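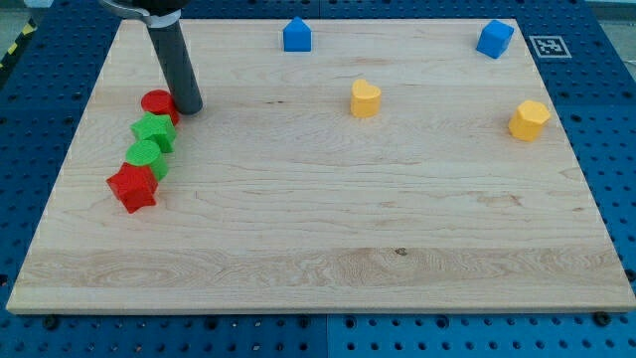

Ilze Dambrauskienė objects that a flat surface is the easiest thing in a workshop to take for granted and the last thing a beginner thinks to check. Her remark was made about boards, but it applies to everything that is later set down on one, and it is the starting point of this chapter.

Chapter 4
Work Surfaces and Small Solids

4.1 Scope

Chapter 3 dealt with the bench as a structure: legs, rails, fastenings and load. The present chapter deals with its top, with the loose board that is often laid over it, and with the behavior of small solid pieces placed on that board. Readers who have not worked through Section 3.6 (leveling) should do so first.

Three terms are used throughout. The bench top is the fixed surface of the worktable. The overlay is a removable board resting on the bench top. A piece is any solid small enough to be moved with one hand and stiff enough to keep its shape when pushed.

4.2 The perforated top

A perforated top carries evenly spaced round holes. The holes accept pegs, stops and clamps, and the regular spacing gives a ready-made grid for laying out work. The same holes make the top unsuitable for small pieces. An edge that meets the rim of a hole may catch, and a piece narrower than the hole may tip into it. An overlay removes both problems and leaves the holes outside its edges free for use.

4.3 The wooden overlay

Maple is a common choice. It is hard, closely grained and pale, so colored pieces such as red or green blocks stand out clearly against it. Its surface is not uniform. Grain figure varies from one band to the next, and small knots and dark specks are normal. A sound knot that is flush with the surface can be left alone. A knot that stands above the surface should be scraped level before the board is used for any of the exercises in this chapter.

Wood moves with humidity, mostly across the grain and very little along it. A board planed flat in June may be measurably cupped by the middle of the heating season. The Mitden workshop, whose records are used in several of the problems below, rests its overlays on edge between uses and checks each one with a straightedge before it goes back on the bench. Of 285 checks in the first set of records, 24 led to replaning.

Kaja Zariņš recommends marking the face and the front edge of each overlay in pencil, so that readings taken on different occasions refer to the same side. That convention is followed here.

4.4 Cylinders and prisms

A short cylinder standing on its flat end has a circular footprint. Pushed at any point on its side, it presents the same curved face, and the direction of the push is the only thing that matters. A line of push that passes through the center of a uniform cylinder tends to slide it without turning it. A line that misses the center may turn it as well.

A pentagonal prism has five flat sides. Contact may be made on a face or on a corner, and the two cases differ. Face contact resists turning; corner contact permits it. Where two such pieces stand close together, a push on one may be passed to the other, and the result depends on which parts touch first.

Friction is treated in Section 4.7. Until then the surface is assumed to be level, dry and free of dust.

4.5 Before you begin

The exercises call for an overlay, a straightedge, a pencil and a set of small plastic blocks that includes at least one cylinder and one pentagonal prism. Allow 20 minutes for checking the board. Record the result on the first line of the worksheet, together with the position of the pencil mark.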